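Entryway people wanted – come hang up some keys with me

Hi! I'm Ye-rin Gil, and I run a very small home goods shop called Runon. I'm looking for people to take part in a study about that spot near your front door where everything lands when you walk in. Keys, mail, sunglasses, the dog leash, a receipt you meant to look at. If your spot is a mess, great. If it's so tidy your friends make fun of you, I want you too.

I'm working on a little range of entryway pieces called Trotisa, and before I settle anything I'd like to watch real people use real hooks and trays. Last time I asked everyone to fill in a survey (389 people did, thank you!!) and the thing I kept reading was "I have a key hook but I never use it." So now I really want to know what goes on between the door and the hook.

The session takes place at the Whitlock building, second floor. You'll sit or stand at a table, whichever you like, and spend a while putting keys away and picking them up again, on hooks and in trays of different shapes. Bring your own keys if you can – all of them, with every tag and charm and bottle opener you've collected. Big heavy bundles are very welcome. We also have spare sets to borrow.

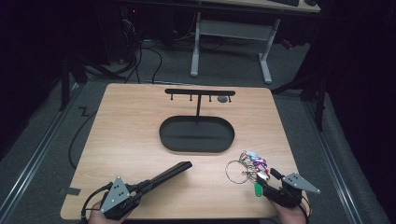

Do I need to be an organized person to take part?

Anyone over 18 with a front door is fine, and I'd love a mix of neat people, messy people and people who lose their keys every Tuesday.

What you'd be doing, more or less: we chat for a bit about your own entryway, then you try the pieces, then you tell me what annoyed you. Please be picky! If a hook is too close to the next one, or the tray is too shallow for the junk you carry, say so. I have thick skin and a notebook. You can also bring a photo of your hallway or shelf, but you don't have to.

You'd be with us for 129 minutes at the very most (my colleague timed the longest one and now I have to put it in writing), and most people finish well before that. Pay is a $10 snack voucher for the café downstairs plus your choice of one finished Vivach wall shelf or the same value in cash. Parking is free behind the building, and there's an elevator.

Sessions run through July, mornings and early evenings. Kids can come along if they're happy with coloring books.

To sign up, stop by the shop or leave a note in the box outside room 309 with your name, a phone number and the times that suit you. Tell me how many keys you carry, too – I'm curious. I'll call you back to set a time.

Ye-rin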